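Ticket: Bagged parts going into the wrong place at pack station
Site: Hedholm
Station: Lukumay 7
Reported by: Florian Bouvier
Priority: Medium
Status: Open, waiting on Dredix

Problem
The two-arm cell is supposed to take bagged stock from the tray and put it in the open carton. Since the Prusum update in August the left arm sometimes lets go early and the bag ends up over the carton wall. We had 7 of these in a run of 200. Before the update we did not log any in a run of the same size.

No alarm comes up. The cell counts the bag as packed and goes on to the next one.

Effect on the shift
The packers were moved off hand filling when the cell went in. They now do labels, tape and carton checks for two stations. With this fault one of them has to stand at the cell and watch, and labels back up behind her. Friday's late shift finished 35 minutes over. They have asked for either a fix or a second person. I think that is fair and have passed it on.

Tried so far
Restarted the controller. No change.
Ran at the slower speed setting. Fewer early releases, but we miss the hourly target.
Changed the finger pads on the left gripper. No change.
Went back to the old grip width. The bags held, but two were torn at the fold.
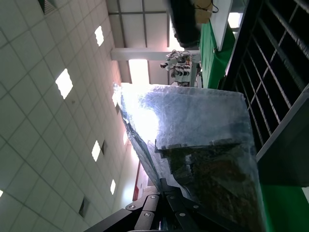
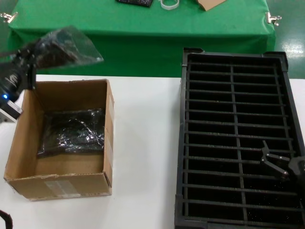
Bags in the gripper at the pack station. Second picture: open carton on the left, black tray on the right.

Notes from the floor
Packers say the shiny bags are worse than the dull ones. They also say it matters where the bag is picked up. If the fingers close on loose plastic at the top, the weight swings and the release point is off. Please take this seriously, they have filled these cartons by hand for years and they were right about the tape problem too.

Reply from Dredix support
Release height is probably being read from the top of the bag. Please send the grip log for the full run of 200 and do not change the finger width again until we have looked at it.

Update, 2:15 p.m.
Log sent. Cell is on slow speed until further notice. Label work has been split between both stations, and the packers can stop the cell themselves without calling me first. Stop button procedure is taped to the rack.

Next step: Dredix to call back about the release height setting. Ticket stays open.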